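Salby compact oven: long-term review

September 2021

We moved into a flat without a proper cooker and bought the Salby to see us through until the kitchen was fitted. The fitters came and went and the Salby stayed. I use it most days, mainly for bread, and the big oven gets switched on for roasts and for Christmas.

Price first. I paid £73 from Hostwood, with delivery on top. The same shop had a larger one at £129 with a fan and a digital timer. I went for the cheaper model for want of worktop space and have only regretted it when people come round.

The controls are two knobs. There is no display. The timer knob is vague at the short end, so for anything under five minutes I turn it well past and then back again, which the leaflet also tells you to do. The bell is loud enough to hear from the next room. The thermostat ran hot on ours. I put an oven thermometer in on the first evening and have set it a little low ever since. Once you know that, it behaves itself.

Shop rolls that have gone a day stale come back very well. I run them under the tap for a second, shake them off and give them four minutes. Part-baked rolls take about as long as the packet says, less a minute. My own dough is harder. There isn't much height, and anything that rises well ends up too close to the top and catches before the middle is done. I now shape rolls flatter than I used to and bake them in small batches.

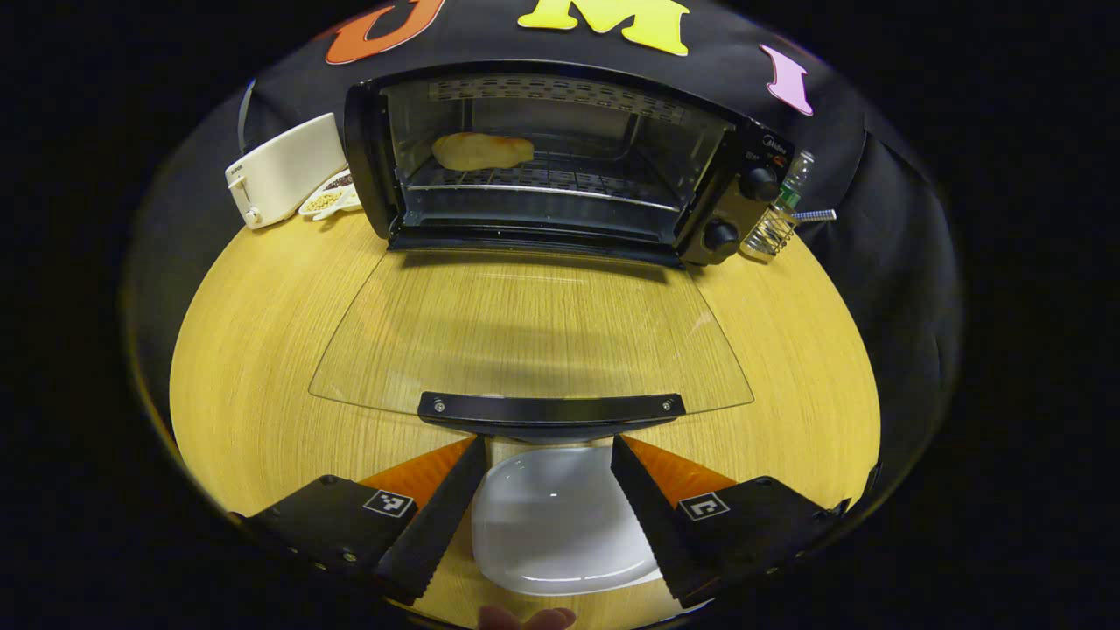
Cyril Stockdale
Home and kitchen reviewer

The door drops down on its hinge, and you need to leave clear space in front for it. Measure your worktop with the door open. The figures on the box are for the oven with the door shut, and I had to shift the bread bin to the other side of the kettle.

Cleaning is the weak point. The crumb tray slides out and washes easily, but fat gets into the corners at the back and stays there. I wouldn't cook bacon in it again. Cheese on toast is fine if you put foil under it. The glass comes up well with bicarbonate of soda and a damp cloth.

My neighbour Ruth Tunstall has the Follimska, which costs more and has a better seal on the door. Her toast is more even than mine. Her timer has already been replaced once under guarantee, though, and mine has given no trouble since I bought it last December.

Good points: cheap, heats quickly, simple to use, good with rolls.
Bad points: runs hot, low inside, awkward to clean at the back.

I would buy it again for one or two people. For a family, get the larger one.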